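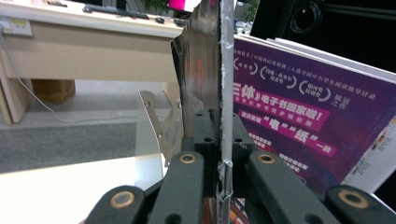 Wrist view, right gripper, purple book just right of the blade

tallgrass_hb
Posting this for opinions before we record more on Monday. Task is book handling: two grippers, one person, books and a notched stand on a white board. We have 100 demos so far. I went through them last night and 22 have wrist views like the one up top, with something tall standing right between the fingers and hiding a good part of the view. Keep them or throw them out?

Divville_Dan
Throw them out. If I can't tell from the wrist view where the edge of the book is, I don't expect the policy to.

orlop
Disagree. The policy gets the head camera too, right? We did a shelf task at Zepeda with a lot of blocked wrist views and kept all of it. It trained fine. What hurt us was bad time sync between the two sides, so check that first.

tallgrass_hb
Yes, head view is recorded with every demo. Same setup, head view: 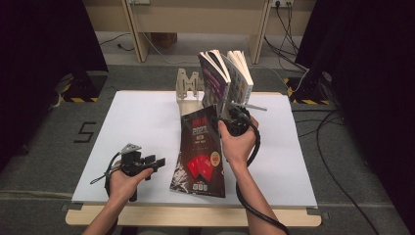
Head view, both grippers on the board, black 2023 cover in front

orlop
OK, that helps. You can see the front cover and both books behind it. I'd keep the 22.

Divville_Dan
You can see the covers, but the right gripper jaws are over by the right edge of the black book and the contact is hard to judge from up there. That is the part the wrist camera is supposed to give you. Also, glossy covers. Do you have any matte ones in the set?

tallgrass_hb
A few. Emiliano Barrientos picks the books for us and he likes the shiny ones because they slide. I'll ask him for more plain paper covers.

clasine_user
What operator is this? With 100 demos from one person you're learning that person's habits. We had one guy who always went in with the left first and the model would not do it any other way.

tallgrass_hb
3 operators. Most of it is Hermenegildo Rosales, he's the fastest. I can split the numbers by person if anybody wants them.

clasine_user
Would split them for yourself at least. See if the 22 are all his.

tallgrass_hb
Checked. 9 are his, the rest are spread over the other two.

Divville_Dan
Then it's not a habit thing. I still say drop them. 22 demos is one afternoon of recording.

orlop
It's one afternoon if the operators are free. Train it both ways, with and without, same seed, and compare. You don't have to delete anything to find out.

tallgrass_hb
Going with that. I tagged the 22 and left them in the folder. First run is without them, second is the full set. I'll post the results in the Dronenport thread where the other book runs are.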